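Why I'd rent the robot before I bought it

February 12, 2020

I get asked a lot whether a small parts business should sign up for one of these two-armed picking robots, and my answer has shifted. A year ago I'd have said wait. Now I'd say try one, but read the contract with a pen in your hand, and don't let anybody talk you into the big package on day one.

The one I keep coming back to is the Sterolmont picking service. You don't buy the machine, you pay by the month, and they send you a starter kit with the racks, the bins, a roll of floor tape and two days of someone's time to get you going. I like that a lot! Most of the trouble in a stockroom comes from the stock and the shelves (odd shapes, shiny surfaces, things put back crooked), and a firm that turns up with its own shelving has at least thought about it.
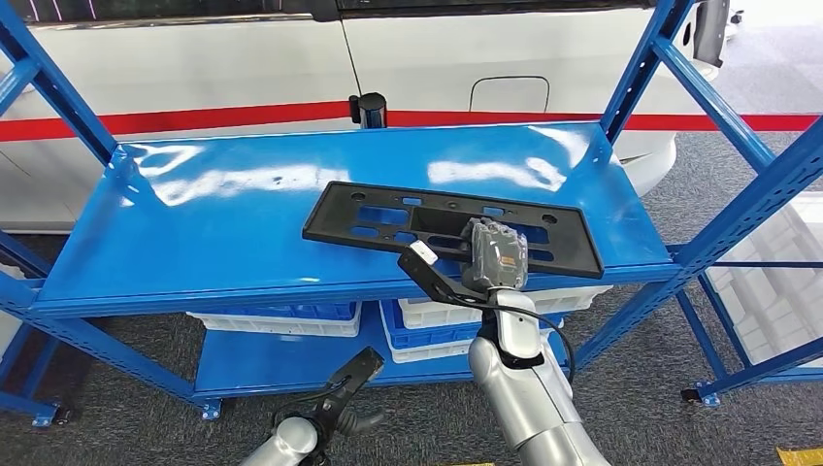 Car parts are a fair test, I think. A cardboard box is easy. Something long, thin and full of holes, like a number plate surround, is the sort of thing that makes a gripper look silly, because there's so little of it to get hold of. If you're going to see a demo, take your own awkward stock with you and ask them to pick that. Lay it down at an angle, too. Your staff will.

Now the money. The basic plan is 1,589 a month, and Droltik, who sell the rival kit, want a bit less but charge you separately for every new item you teach it. That sounds harmless until you look at your own catalogue. We carry around 1,000 lines and they change all the time -- August alone would have cleaned us out. So I'd take the dearer flat fee and sleep better.

What I'm less keen on is the floor space. The sales talk is all arms and fingers, and then you get the plan and find you're giving up a good chunk of room to aisles and marked spots.
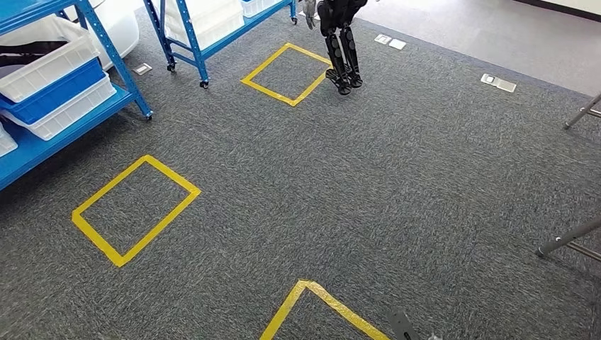

Racks on casters do help, I'll admit. I was sniffy about them at first, as I like shelving that stays where I left it, but being able to shift a whole rack when a delivery turns up is handy. Just mark where it goes home to. Tape is cheap, and you can peel it up and try again if your first layout turns out daft, and mine usually do.

Would I go for the Indeck add-on, the stock software they try to bundle in? No, not in the first few months. Keep your old stock list running and see whether the robot earns its rent on plain picking. You can always add the rest later, and the price didn't budge when I asked about taking both together.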